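In Defence of the Artificial Flower

My aunt Lenuța Oprea kept plastic roses on top of the refrigerator for as long as I can remember, and I was ashamed of them. When I moved to Driststead I promised myself that my flat would have only real flowers or none. For several years it was mostly none.

I would like to explain why I changed my mind, and why I think people who laugh at artificial flowers are being a little unfair.

The price of being fresh

A bunch from the shop near the station in Driststead lasts in my kitchen five days, six if I remember the water. My kitchen faces north and in February the lamp is on from morning. No plant has been happy there. I tried a fern, then a small ivy which my neighbour Edmund Zawadzka gave me with written instructions, and I followed the instructions. Both went brown.

People say that the short life of a flower is the reason it is beautiful. I understand this idea and I even like it in poems. But on a kitchen table I do not want to be reminded every week of the short life of things. I want some blue next to the bread.

Against the dust argument

The strongest complaint is dust, and here the critics are right. An artificial flower that is never cleaned is sadder than a dead one. My aunt's roses were grey in the folds. The fault, I believe, was in how they were kept. We wash curtains and cushion covers and we do not call them false because they need washing.

There is also the complaint about plastic. I take it seriously. Nobody should buy these flowers as a fashion and throw them out in spring. If I buy a stem, I intend to keep it for ten years, and I would ask the same from others. Lucyna Makowska, with whom I argue about this regularly, answers that no one keeps anything for ten years. She has had the same colander since she was a student.

How to choose and keep them

I buy single stems and never a ready arrangement. Hydrangeas are the best, in my opinion, as the head is wide and one is enough for a jug. Look under the petals before you pay. A good one has many thin stalks that branch up to the blossoms, so that there is air inside, and the leaf should have a proper toothed edge. I prefer a pale blue with some darker colour near the middle. Very bright colours look tired sooner, at least to my eye.

Between seasons they should not stand on a shelf getting dull. Put them in a basket with smooth sides, which can be wiped, and place them so that the petals are not pressed flat. White plastic is ugly but practical. 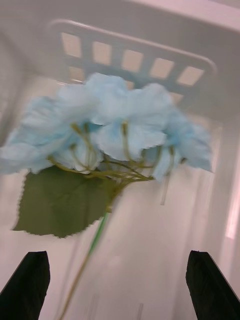
What my aunt knew

Last winter I visited her again. The roses are still on the refrigerator. She had washed them before I came, and I noticed for the first time that from her chair they are the only thing in the room that is red. She does not discuss whether they are in good taste. I asked where she bought them and she said at the market in Horobets, from a man who also sold buttons.

I have now three stems of my own, and Lucyna still moves them to the windowsill when she comes for coffee. I move them back when she has gone.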